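Borngate Support
Ticket status: Closed
Product: Pundine upholstery and throws, online catalog
Opened by: Pierina Sorrentino, Beaulieu store
Opened: August 4, 2020

Product pages stop loading when a customer filters by fabric. Sofas and throws are affected. Beds and tables load normally. The browser shows a blank list, then a timeout after 30 seconds. Same result on 4 machines and two browsers.

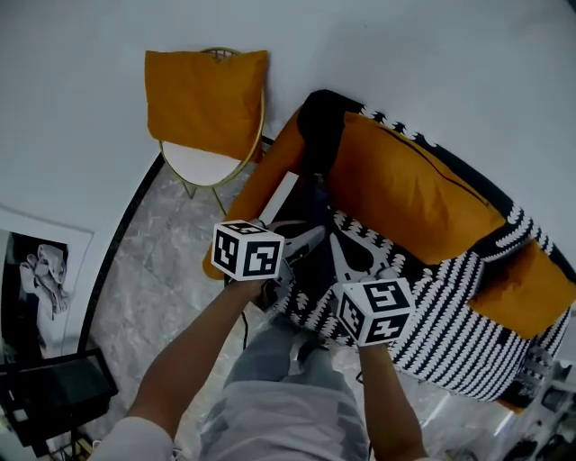

Page 2

Reply from support: The fabric filter calls the Curumari search index. The index log shows the request arriving but no response sent. Please clear the store cache and try again with one fabric selected.

Cache cleared. With one fabric the list loads, but slowly. With two or more it times out as before. Sorting by price makes no difference.

Reply from support: Confirmed on our side. The filter is limited to 2,000 records per query. The June import raised the knit group to 3,000, and the query retries without end once it passes the limit.
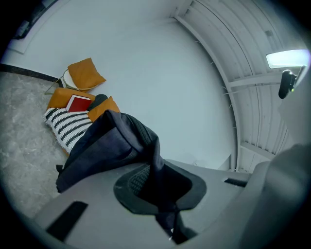
The limit was raised on the test server first and the filter returned a full list. The same change is now on the live server - no restart was needed. Old links saved with two fabrics will still fail until the page is reloaded.

Reloaded and tested with three fabrics. List loads. Please close.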